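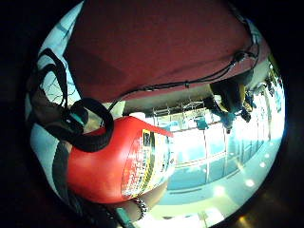

By Moataz Fawzy
Opinion | Beauty and Celebrity | 31 Mar 2026

Every January the same article comes back. A film star past a certain age steps out at a party, somebody takes a flattering shot from the left, and within hours we are told how she does it. Water. Eight hours of sleep. A spoonful of something her grandmother kept in a jar. I have read enough of these to recite one in the shower, and I no longer believe a word.

The latest one to reach me was tied to a face oil from Prudetti. The actress in question, we learned, has used it since her first movie. The oil went on sale 14 months ago. Her first movie came out when my mother was in high school. I wrote to the magazine and got back a cheerful note thanking me for my loyalty, plus a code for ten percent off.

I don't blame the actress much. She has a mortgage like other people, or several. My complaint is with the writers, and with readers like me who kept buying. Last year I paid $75 for a Pilo night cream on the strength of one paragraph about a soap star's cheekbones. The cream smelled nice. My cheekbones stayed where they were.

What bothers me more is the praise. "She looks amazing for her age" is supposed to be generous, and I can't hear it that way. It says that most women her age look bad, and that she has been let off. Then the piece runs 400 words on her skin and gives one line to the play she is in – the thing she was presumably at the party to promote.

A friend who sells makeup at Bundow tells me I'm being sour. People like a bit of fantasy, she says, and a lipstick never hurt anyone. Fine. I like lipstick on people too, and I like old studio portraits, where the lighting did most of the work and everyone knew there was lighting. I can enjoy a trick. I would just like the person selling it to stop calling it genetics.

And I do wonder about "natural," which now seems to cover peels, fillers, lash extensions and a hairdresser on call. One profile I saved used the word six times and then thanked the star's "skin team." How big is a skin team? Does it travel?

Maybe some of these women really do drink water and go to bed early. I would be glad for them. But show me one interview where the answer is money, a good doctor and a lucky jaw, and I'll pay full price for that magazine. Until then, I'm keeping my $75.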